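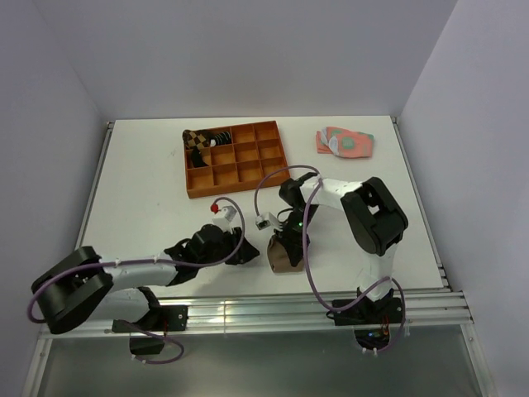
Wotilness Robotics Club — Frequently Asked Questions

What do you do all year?

We teach two robot arms to put away socks! That's the whole project, and we have been at it since last fall without getting tired of it. The arms share one table and one orange tray, and the goal is one sock per compartment until everything is off the table. We call the project Rotich.

Why socks?

Soft things are hard for robots. A block stays the same shape when you grab it, but a sock folds, droops, snags and hides its own toe. Every pickup is a new puzzle. Also, everybody has socks to donate. Stripes, checks, dots and plain black are all welcome, and odd ones are fine (please wash them first).

Do I need to know how to code?

No! Plenty of members start out by driving the arms by hand, and that turns out great demonstrations for the software to learn from. If you want to code, we use Python and you can pair up with someone who already knows the setup. If you'd rather work on brackets or cable routing, we will love you forever. The cables always need work.

How does the learning part go?

One person guides the arms through the job while the computer records the cameras and the joint positions. We aim for 200 good runs before we train anything. Then we let the arms try it on their own, which is the loudest part of any meeting.

What counts as a good run?

Each sock ends up in the tray, the tray stays on the table, and the arms never bump each other. A bit of fabric hanging over the rim is OK under our current rules. We argued over that one for most of December.

Why use both arms?

Reach, mostly. Each arm has a side of the table where it's comfortable, and the middle is where they have to take turns. Passing a sock from one gripper to the other is on our wish list — come help us figure it out.

When do you meet?

Sunday at 2 in the Duta building, upstairs. We wrap up when the last person gets hungry.

How old do I have to be?

11 and up. Younger brothers and sisters can come watch if an adult stays with them.

Do you compete?

Yes, we enter the tidy-up event at the Veltell Challenge. Teams get an unfamiliar pile of laundry on the day, so we practice with socks the arms haven't seen.

What should I bring?

Closed-toe shoes and a hair tie if you need one. Keep hands off the table whenever the arms are powered.

Who do I talk to about joining?

Els Martens runs sign-ups. Catch her at any meeting, or just show up and grab a seat.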